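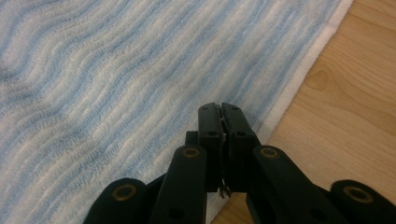

*Blue and white waves, with a plain white hem.*

The estimate came to 283 dollars for the crown alone, after insurance, and I read it three times in the chair while the dentist washed her hands.

"It's a small crack," she said. "We like to get ahead of those."

I asked to see it. She turned the monitor toward me and pointed with a capped pen at a gray line on a gray tooth. I have looked at weather maps with more conviction. I said I saw it. I don't know why I said that.

The practice was called Lerkach Family Dental and had moved in February from the old strip by the tire shop to the second floor of the Amundsen Building. Along with the new floors came a new machine, the Irnix, which took pictures of your teeth and colored in the parts it worried about. Mine had come up mostly green. Then there was the one molar, lower left, orange as a traffic cone.

"Does it ever come up all green?" I asked.

"Sometimes," the dentist said.

"How often?"

She laughed as if I'd made a joke, so I laughed too, with my bib on.

At the front desk they gave me a folder. Inside was the treatment plan, a leaflet about financing through a company called Bomero, and a toothbrush in a sleeve. The Bomero leaflet had a woman on the cover biting an apple. You could borrow up to 600 dollars without a credit check. I wondered what kind of person needed her tooth fixed on credit and ate apples like that.

"We have an opening at eight tomorrow," the receptionist said.

"I'd like to think about it."

"Of course." She typed something that took longer than *she'd like to think about it*.

I drove across town to my mother's old dentist, a man with one chair and a radio. He charged 40 dollars to look, cash. He had no machine. He tapped the molar with the end of a mirror and asked if it hurt. No. He blew air on it. No. He had me bite down on a little plastic stick, first one side and then the other.

"Huh," he said.

"What's huh?"

"You have a line there."

"A crack?"

"A line. You're fifty-one. Everybody's got lines." He peeled off his gloves. "Could go tomorrow. Could go with you to the grave. I'd leave it."

I had wanted to hear exactly that, and I noticed in the parking lot that I didn't believe him either. He was old. The radio had been playing a ball game and he'd tilted his head at it twice with his fingers in my mouth. A man who wants to hear the seventh inning might well leave a thing alone. A woman with a new floor to pay for might not. I sat behind the wheel and pushed at the tooth with my tongue, and it felt like a tooth.

At home I put both opinions on the kitchen table, the folder and the back of an envelope where he had written *watch #19*. Watch it how? I got a flashlight and the bathroom mirror and opened up as wide as I could. There was a line. There was also a line on the one next to it, and on the one across. I must have stood there until my jaw ached, and then of course I had a toothache and couldn't say whose fault it was.

Lerkach called at nine the next morning. The receptionist wanted to know if I'd had a chance to think.

"I'm watching it," I said.

"Okay," she said, typing. "And what are you seeing?"

I told her I'd call back. Then I ate breakfast on the right side.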